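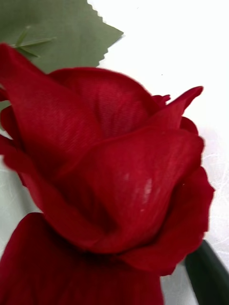

Ballarat, March 11, 2025

Frequently asked questions: silk flower hire and purchase

Rurnby hires and sells fabric flowers for weddings, funerals, shopfronts and theatre productions. These are the questions we get most by phone and email. If yours is missing, write to Despina Tănase at the front desk and she will pass it on.

Are the flowers real silk?
Mostly not. "Silk flower" is the trade name for any flower made of cloth. Ours are polyester unless the catalogue entry says otherwise. On the red roses you can see the weave of the petals if you hold one close, and from a normal table distance most guests don't look that hard. We keep a small range in habotai silk, which is sale only.

How far ahead do I need to book?
Six weeks for a wedding, two weeks for anything else. Spring Saturdays go first and are often taken by August. Funeral orders are handled separately and can usually be ready the next working day.

What does hire cost?
The Risumow package is $349 and covers one bridal bouquet, two smaller bouquets and four buttonholes. The Grarimeo package is $817 and adds an arbour piece and eight table centres. Prices include GST. Vases are extra.

Is there a bond?
Yes, 20 per cent of the hire price, paid when you collect. It goes back to the same card within five working days of return.

Can I choose my own colours?
For hire, you choose from what is on the shelf. For purchase, Adesuwa Eze can dye white stock to match a fabric swatch. Send a piece at least 10 cm square. We don't match from phone photos. Dark reds and navy need a second dye bath and add a week.

What happens if something is damaged?
Bent wires and loose leaves are normal and we fix them at no charge. Wine, candle wax and sunscreen usually can't be removed, and we charge the replacement price for that stem. Please don't try to clean a stain yourself.

Can hired flowers go outdoors?
Yes, for the day. Bring them in if it rains. Colour fades quickly in full summer sun, so anything left outside for longer than a day has to be bought.

How do I clean flowers I've bought?
Use a hair dryer on the cool setting and a soft paintbrush. For greasy dust in a kitchen, wipe each petal with a damp cloth and a drop of dish soap, then stand the stem in a jar until dry. Don't soak the stems. The wire inside will rust and the stain works its way up into the petals.

Do you add scent?
No. Perfume oils mark the cloth.

Do you deliver?
Within Ballarat, yes, for $30 each way. Costel Lazăr does the Melbourne run once a fortnight and the fee depends on the suburb. We post small purchases anywhere in Australia. Hire stock is not posted.

Do you take back flowers after an event?
We buy back our own stock in good condition at a quarter of the purchase price, as store credit. We can't accept flowers from other makers.

Can I visit?
By appointment. The showroom is upstairs and there is no lift, but we can bring samples down to the ground floor if you mention it when you book. Parking is behind the building, off the laneway.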